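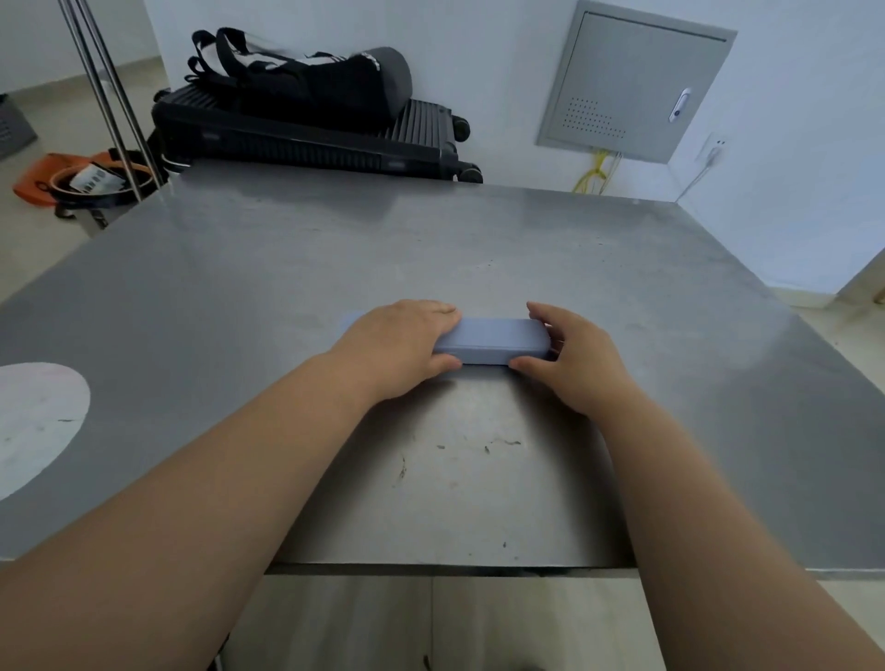 3.2 Collecting the Demonstrations

The policy learns from people doing things with their hands, so most of our effort went into getting people to do things with their hands while a head-mounted camera looked on. We had planned two weeks for this. The reader who has collected data before may skip to Section 3.3, where the two weeks become two months.

Each episode starts with one object on a bare metal table and ends when the operator lifts both hands clear of it. In between, the operator carries out one of 13 tasks read aloud from a card: turn the object end for end, slide it to the left edge, stand it on its short side, and so on. We kept the cards short after finding that operators given a full paragraph would start on the first sentence and improvise the rest. Figure 2 shows a two-handed grasp on the light blue case, one hand at each end. This is the grasp we see most often on long, low objects, and the one the policy copies best.

The choice of a steel table was made by Dalibor Murín, who wanted a surface that would not wear out. It has not worn out. It also reflects the ceiling lights, and the first version of our hand tracker was fond of reporting a third hand at the far left edge of the table, where a bright patch tends to sit. We tried a matte cloth, which fixed the glare and bunched up under every sliding task. We went back to the steel and retrained the tracker. Scuffs and smudges on the near side of the table were left alone, on the theory that a robot in somebody's kitchen will meet worse.

We did not dress the room. Earlier sets, including our own Skalleck recordings, were shot against a plain curtain, and policies trained on them did poorly once the curtain went away. In the present set the camera takes in whatever lies past the table. In Figure 2 that means a black suitcase with a bag on top of it, yellow cables hanging under a gray wall cabinet, and part of a plastic crate. We asked operators to leave such things where they were during a session and gave no rule at all about the time between sessions. The resulting variety in background is free and, in our tests, worth more than the random color shifts we had been adding by hand.

Operators worked in sessions of 14 episodes, followed by a break. The number was a compromise. Silvia Tóth argued for longer sessions on the grounds that fitting the camera takes time; the operators argued for shorter ones on the grounds that it was their necks. Sleeves were rolled above the elbow or kept out of view, as the tracker treats a loose cuff as part of the wrist and draws conclusions from it.

Instructions to operators were the subject of some debate. Our pilot guide, written by Zeyu Wan, ran to several pages and asked for "natural, unhurried motion." Everyone who read it moved like a person underwater. The final guide drops the phrase and says only to do the task, keep both hands in view at the start, and look at the object. The last item matters most. People do not look at what they are holding, especially by the tenth episode, and a camera on the head goes wherever the head goes. We lost a good share of the pilot data to excellent footage of the wall.

In all we recorded 300 episodes, of which 258 passed review. Two of the authors checked every episode without seeing each other's marks, and a third settled the disagreements. Episodes were dropped when a hand left view before the grasp was complete, when the wrong card had been read, or when the operator spoke to the object in a way we preferred not to release. Borderline grasps were kept. A fumble followed by a recovery is useful to a learner, and the Ekel baseline, which was trained on clean episodes only, has no idea what to do after a slip.

The review rules were frozen on 2022-04-13 and applied to everything, including the early episodes we had grown attached to. Labels for grasp start and grasp end were added by hand using the Vuorinen annotation tool. Where the two labelers differed on the moment of contact, we took the earlier mark. Section 3.3 describes how the recordings were matched to the joint limits of the arm.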